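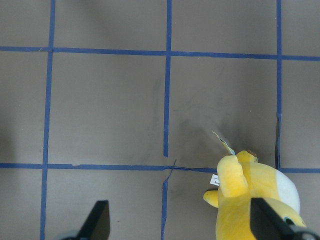
Fiifi Opoku thinks a taped grid is the only honest way to sort a toy box, and he was telling me so before I had my coat off. If it doesn't fit in a square, he said, it goes in the next square, and if it doesn't fit in that one you have a decision to make.

Lilla Simon let him finish. She has been sorting donated toys for the Trotside exchange since January, and the grid was her idea, more or less. Blue tape, because that was the roll in the drawer. "I wanted lines I could peel up again," she says. "You draw on a table with marker, you live with it."

The way it works. Toys come in by the bag. One toy, one square, and it stays put until it's been looked at. Seams, eyes, label, smell. Then it goes into a box for the next swap or a box for repair or, not often, the bin.

Why not just do it from the bag? She laughs at that one. "We did! You pick up a rabbit, you check the ears, someone asks you something, you put it down. Now was that the rabbit I checked? With the squares I know where I am. I go left to right and I dont jump."

The soft ones take longest. Hard plastic you wipe and look at. Plush you have to squeeze all over — she does it with her eyes shut, feeling for anything stiff or sharp. A yellow toy gets extra time under the lamp, she says, yellow shows every bit of handling along the seams. Dark brown bears can hide anything.

I ask about the tape. Does it last?

"No." A pause. "It lasts okay. The crossings go first. You drag something over and it rucks up, then it tears, then you've got a gap." She patches when she has a minute and leaves it when she doesn't. Fiifi would redo the whole thing with a ruler. They have had this conversation, I gather, more than once.

He wants numbers in the squares too. Lilla is against. "Then people start asking what three means. It means nothing, it's the one after two."

The last swap, March 2000, they put out 63 toys and most were gone by lunch. She'd been expecting a slower morning and hadn't brought anything to eat. Rūta Strazds, on the door, was handing out paper bags and ran out of those as well. Next time they'll try two tables, one for plush and one for everything else, so teh kids aren't reaching over each other.

Does she keep any? One, a long time ago, a dog with a corduroy belly. It sits on the radiator at home.

And what does she tell people who want to give? Wash it if the label lets you. Take the batteries out. Don't send just the arm of something. "And tie the bag," she says, already turning back to the table, a hand in the next one. "Please. Tie the bag."

Fiifi, from the other side of the room: and write on it what's inside.

"He'd like that," says Lilla. "I like a surprise."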